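Nutis Workspace: Minutes of the May Members' Meeting

Saturday, 10:00 a.m., front room. Chair: Neelam Dwivedi. 14 members present. Apologies received from the Moschos desk and from both Bondov tenants.

1. Previous minutes
Approved with one correction. The bike rack quote was from Enera, and the earlier minutes had it under Bondov.

2. Supplies budget
The chair reported that $400 was set aside for shared supplies this spring and nearly all of it has been spent, mostly on paper, coffee filters and printer toner. Members agreed to keep the same amount for the next period. Requests go on the sheet by the mailboxes.

3. Front door
The lock still sticks. Enera will be asked to look at it again. Until then, pull the door toward you before turning the key.

4. Whiteboards and markers
There was a long discussion of this item. Several members have found boards with old writing that does not come off with a dry eraser. Agreed:
- Dry-erase markers only. Permanent markers are to be kept out of the whiteboard drawer.
- Boards should be wiped at the end of a booking unless the writer has added "save" and a name.
- Small boards may be used on tables and returned to the shelf afterward.
- A pack of 30 markers will be ordered in mixed colors. Blue runs out first, so extra blue will be added if the price allows.
A proposal to buy 3 more large boards was put off until the fall.

5. Room bookings
Evening bookings now close at 9:00 p.m. One member asked for a later finish on Fridays. The chair will check with the landlord.

6. Other business
The microwave shelf needs a new bracket. Moschos has offered a spare.

Meeting closed at 11:20 a.m.

Attached to item 4:

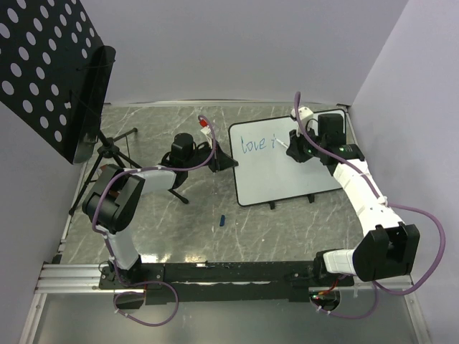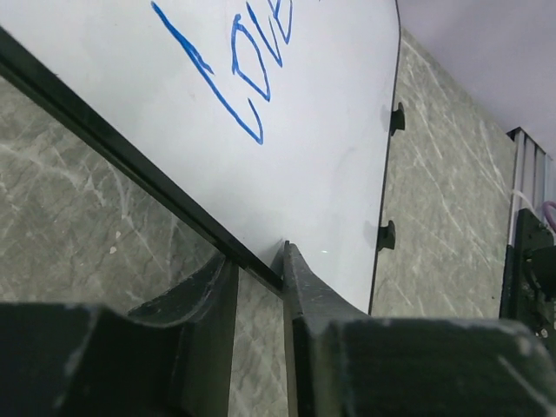 Whiteboard with marker writing, two views. Lettering in the second is in blue.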